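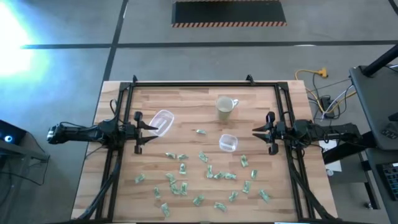 Is the Stonholm open house worth a whole afternoon if you only care about kitchen and storage stuff?

Two hours will cover it, and you should skip the first room unless you like brochures.

I went in September, mostly on the strength of a flyer that promised 100 exhibitors. Maybe there were that many if you count every folding table with a bowl of mints on it. The parking lot was full by ten and the line for badges went out the door. My badge number was 2723, and I would like to know where the other 2,722 people were, because the back hall was half asleep.

The back hall is where you want to be anyway. That's where the sorting and tidying tables are, with ordinary things put out on bare wood: tubs, a glass mug, folded paper money. I like that more than the staged kitchens up front, where every jar matches and there's never a bill or a receipt lying around. My own counter looks like the back hall. Cash gets folded small, comes out of a pocket and stays where it lands.

Whether a clear plastic tub fixes that is another matter. The pitch all day was "see-through, so you'll use it." I have owned see-through tubs for years. What I see through them is the mess I put in them. A big rectangular one is fine for leftovers and too deep for small stuff, since everything slides to one corner as soon as you tip it. The small square kind makes more sense for folded bills or coins, and you probably have one in a cabinet already, with or without its lid.

Glass mugs I will defend. You can tell how much is left in one from across the room. I still wouldn't keep a drink on the same surface where I was sorting paper money, and I'd have liked one of the speakers to mention spills.

Hivar had the biggest booth and the least to say. Their lids come in a color they call oat. I asked whether the tubs go cloudy in the dishwasher and was told they "age naturally." Oláh, two rows over, gave me a straight answer to the same question (top rack only, and yes, they cloud up eventually) so they got my money. One medium tub, no oat.

Trondar ran the talk on clearing a table in one pass. The seats were set out for 57 and I had a row to myself. The method is: flat things first, then things that stand, then anything with liquid in it. I would move the liquid first and so would anyone who has ever had a cat. The speaker also said the average household handles 2000 loose items a week. I asked where the number came from and got a handout. The number was on the handout too.

Coffee was weak but free. Restrooms clean. The shuttle back to the far lot quit at four, an hour before closing, so plan on walking if you stay late.

I'd go again if they cut the front room and let Oláh have the space.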